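Shared workshop's sorting robot reads the labels, up to a point

A home-built robot that sorts household clutter into baskets has been drawing visitors to the Stostik shared workshop since September. Whether it deserves the attention depends on who you ask, and on what gets put in front of it.

The project is the work of Ghazala Usmani, a former bookkeeper who joined Stostik two years ago to fix a sewing machine. She calls the robot Skenura. It uses a second-hand arm, a camera and a program that is supposed to read a handwritten label, work out what belongs with it and put things where they should go. Change the label, she says, and you change the job, with no reprogramming.

That is the claim, anyway. The workshop's newsletter went further and told members the machine "understands tidying," which is a generous way to describe something that spent much of one open evening nudging a teaspoon along a desk.

Usmani has spent $1,606 of her own money so far, plus a $300 grant from the workshop's members' fund. She keeps a log of every attempt in a spiral notebook and was willing to show it. Of the last 200 tries, 84 ended with the object in the correct basket. The rest are marked as drops, misses, wrong basket or "gave up," the last meaning she stopped it herself.
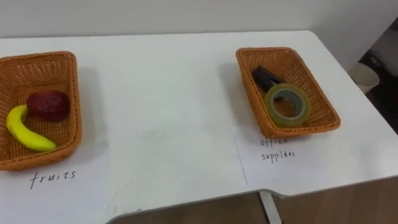
The tests so far favour the robot. Two categories, fruits and office supplies, have very little in common, and a banana is not easily mistaken for a stapler. The labels are printed neatly by hand and lie flat on the desk. Usmani says she will try messier writing and closer categories once the grip is more reliable, and she hasn't set a date for that.

Corentin Ferrand, who runs the electronics bench at Stostik and helped wire the power supply, is not convinced the reading matters as much as people think. He would like to see the labels swapped halfway through a run, in front of an audience, with somebody other than the builder choosing the words.

"If it still sorts properly after that, I'll buy the coffee," he said. "Right now I can't tell you if it's reading or if it's used to fruit being on one side."

Usmani accepts the point, mostly. Her notebook does record a handful of swapped-label runs, but she hadn't tallied them separately when we visited and didn't want to guess at the result.

There is also the matter of speed. One item takes the better part of a minute on a good run – long enough for a person to clear the desk and put the kettle on. Usmani says speed was never the goal. The newsletter item suggested members might one day have a Skenura at home, and she says she didn't write that part.

A public demonstration is planned for the next open evening, starting at 6:30 p.m. Ferrand has asked to bring his own marker.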